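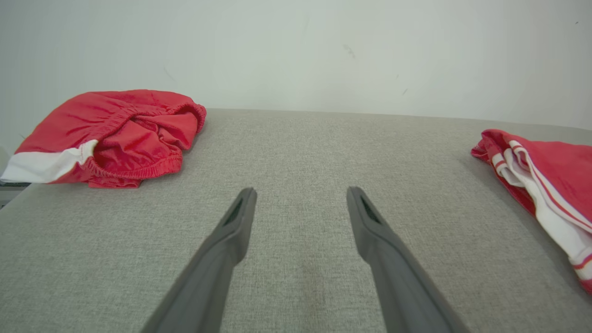

Gray weave and an off-white wall, Lennox mill open day.

I've wanted to get inside the Lennox mill ever since we moved to Wollow, and every January I manage to miss the open day. This year I set an alarm, packed a sandwich and got there before the doors opened (me and a very long line of quilters, as it happens). Parking is in the field behind the dye house. Wear boots!

They take you through in groups, and ours went with Senga Pollock, who started in the mending room straight out of school and now runs the finishing side. She talks fast and walks faster. First stop was the wool store, which smells like a barn in the best way, and then the carding machines, which were already going. You can't hear a thing in there. Senga held up handfuls of fleece at each stage and sort of mimed it for us, and I followed maybe half.

The weaving shed was my favorite. Only 2 of the old Drallix looms are still working, and they let one of them run for us while we stood behind the rope. The whole floor shakes. A man next to me asked how much cloth it made in a day and Senga said it depended on who was feeding it, then moved us along before he could ask anything else.

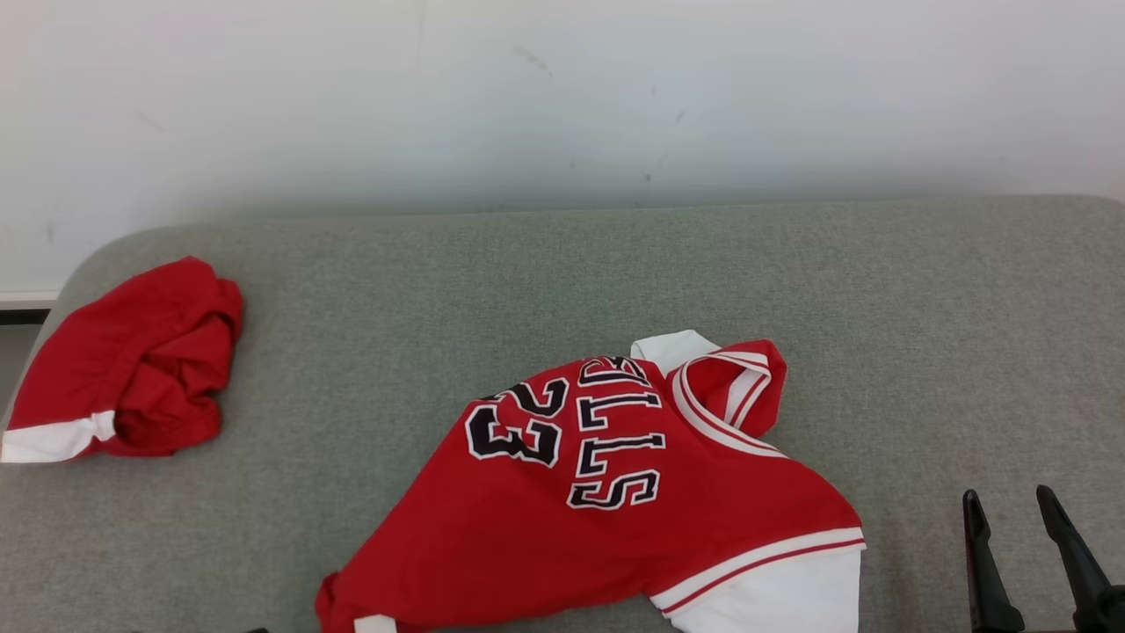 Wollow Wanderer, no. 70, page 9

After that came finishing, where the cloth gets washed and shrunk and pressed, and where I finally understood why my one good blanket came out of the dryer the size of a place mat. The water has to be soft, so they still pull it from the Himia, the little river that runs along the back wall. There's a sluice gate you can look at through a window. I took far too many pictures of it.

Lunch was soup in the old counting house, 3 dollars a bowl with bread, and it was gone by one o'clock. If you're going next time, eat early. The coffee is better at the cart out by the gate, though you'll stand in the cold for it.

In the afternoon you can wander on your own. I spent most of mine in the pattern room, going through the big sample books. They let you turn the pages yourself, which surprised me, with little squares of cloth glued in and the recipe for each color written next to it in brown ink. Some of the greens are wild.

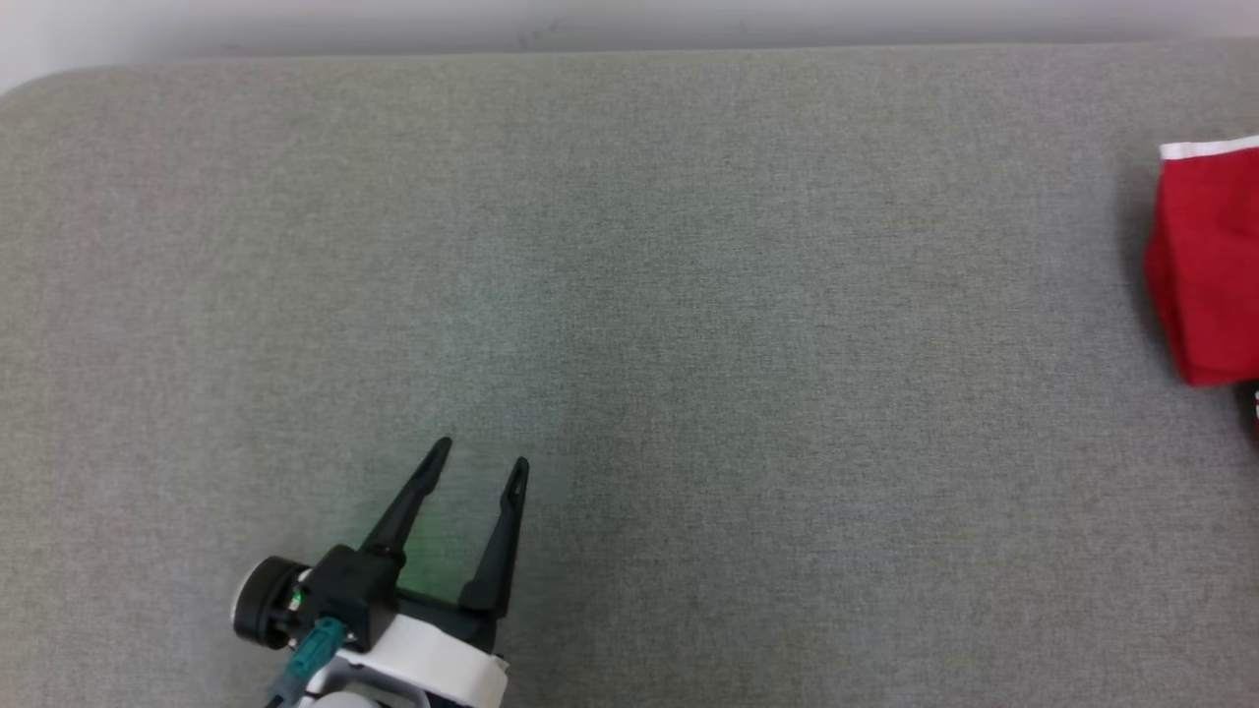

Color was what Senga wanted to talk about when I ran into her again by the shop. I'd always figured gray was the easy one – you take a bit of black, a bit of white, done. She gave me a look. A good gray gets blended in the fiber before anything is spun or pressed, and if you get up close you'll find all sorts in it, the way the gray covering here has green-gray and pale bits mixed through it and still reads as one even color from a few steps back. She said people who come in asking for plain gray usually leave with something that has blue or moss in it and never notice.

I left with two yards of exactly that, plus a bag of offcuts from the bin by the register, and I have no plan for any of it. The shop takes cards now, by the way, but the bin is cash only.

The last tour goes out at three. Strollers are fine on the ground floor, but the stairs up to the pattern room are steep and there's no elevator.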